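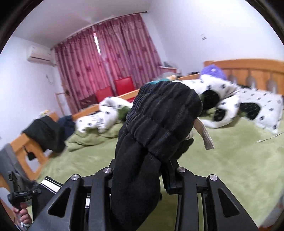 1/9/26

We booked the venue this week, so I can stop carrying the folder round with me. It took 14 visits over the autumn and winter, which is more than we meant to do, and I said I would write up the ones people keep asking me about.

We began in October with a budget, a guest list of 131 and no fixed idea of what we wanted. The guest list turned out to matter most. A lot of the places near us hold 80 or 90 seated and then say "up to 150" on the website, meaning standing up with a glass in your hand. Ask for the seated figure first. I wish I had done that before driving to Dranley twice.

**Dranley Corn Hall**

Lovely high ceiling and good light until mid-afternoon. Hire was £2000 for the day, with tables and chairs included but not linen. You have to use one of their three caterers, and the cheapest of those put us well over. Music off at eleven. The second visit was to measure for round tables, and with a dance floor in the middle we were two tables short.

**Pintér's**

A restaurant with a long upstairs room. The food was the best we ate anywhere, and they would have let us bring our own wine for a small charge per bottle. The stairs are steep and there is no lift, so it was no good for my gran or for my partner's uncle. If your family is all fairly mobile and you have 60 guests or fewer, go and look at it.

**Tuvemness**

This is the farm out on the point. You get the barn, the yard and the field from Friday noon to Sunday noon, and you bring in everything else yourself – caterer, bar, loos, heating, the lot. On paper it was cheap. I made a spreadsheet and by the time I had added a generator and a marquee for wet weather it was the dearest on the list. The views are as good as everyone says. Phone signal is poor, and the last mile of track would be slow going for a coach.

**Iltside House**

The one we chose. It's an old mill owner's house by the river with a newer hall built on the back, and the hall seats 140 with room left for dancing. There are 12 bedrooms on site, which we can fill or not as we like. The catering is in-house and plain, roast meat or a pie, and they were happy to do a proper vegetarian main instead of a stuffed pepper. Ceremony and meal are in different rooms, so no one has to stand in a corridor while the chairs are moved.

Things I don't like about it: the carpet in the entrance, the corkage, and the car park, which is across the road. They also want the final numbers six weeks ahead, and half my cousins can't answer a text in that time.

The deposit is paid and the registrar is provisionally booked. Next job is the band, or a playlist and a decent speaker if the quotes come back the way I expect. I still need to ring the coach firm about pick-up from the station.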